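Callard Home Dye Kit - Set-Up Guide
Section 4: Getting Your Table Ready 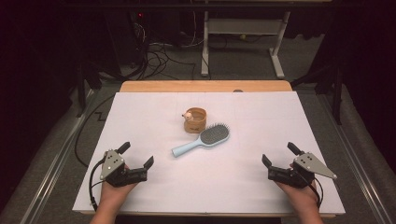
Corrado Palumbo wrote to us after his first try that he wished he had spent longer on the table and less time fussing over the color, and we have kept his remark near the front of this guide ever since. Dye travels. A good surface makes the whole afternoon easier, so please don't rush this part, even if the yarn is sitting there calling to you (we know how it is!).

1. Clear the table and wipe it down with a damp cloth. Let it dry all the way before you go on.

2. Lay your board or a heavy plastic sheet over the table and press it flat, working from the middle toward the sides. If a corner lifts, tape it to the underside of the table.

3. Put two old towels within reach, one for your hands and one for drips. Dark towels are kinder to look at afterward.

4. Measure 200 ml of warm water into the mixing jar from your kit. Add one level scoop of dye powder and stir slowly until you can't see any specks - the reds are stubborn, so give those an extra minute or two.

5. Set the jar on a saucer, toward the back of the table, where your sleeve won't find it.

CAUTION: Always wear gloves and the paper mask when you open a packet of powder. Keep children and pets out of the room until the lid is back on. Cups, spoons and jars used for dye must never go back to the kitchen.

6. Soak your yarn in plain water for 30 minutes, then squeeze it gently. It should feel damp all through but not drip when you hold it up.

Note: If you are using the Tonel wool blend, leave it in the soak a little longer. It is a thirsty yarn and it takes its own sweet time, and a dry patch in the middle of the skein will show up as a pale stripe later on.

7. Tie your hair back, roll up your sleeves and go on to Section 5.

Shares 143 | Comments 30

Related
Section 5: Painting Your First Skein
Mixing Greens That Don't Turn Muddy
Washing and Drying Hand-Dyed Wool
Storing Leftover Dye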